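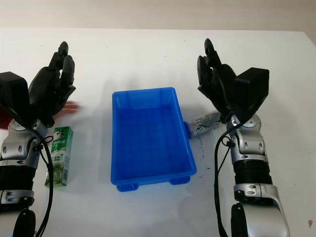
Page last changed: 14/11/2019

Chapter 2
Shortcuts and the Time They Save

Every office has a colleague who swears by keyboard shortcuts. Griet Hendriks, who trained clerks at Castby, claimed that a memorised set would free up an hour a day. We doubt it. Her own log covers 67 staff and counts keystrokes — it never counts minutes.

This chapter asks what a shortcut is worth once you include the time spent learning it. Section 2.1 covers copying, pasting and switching windows. Section 2.2 looks at customised key maps, and at why Milan Bakker gave his up in October. Keep a notepad handy and record your own times.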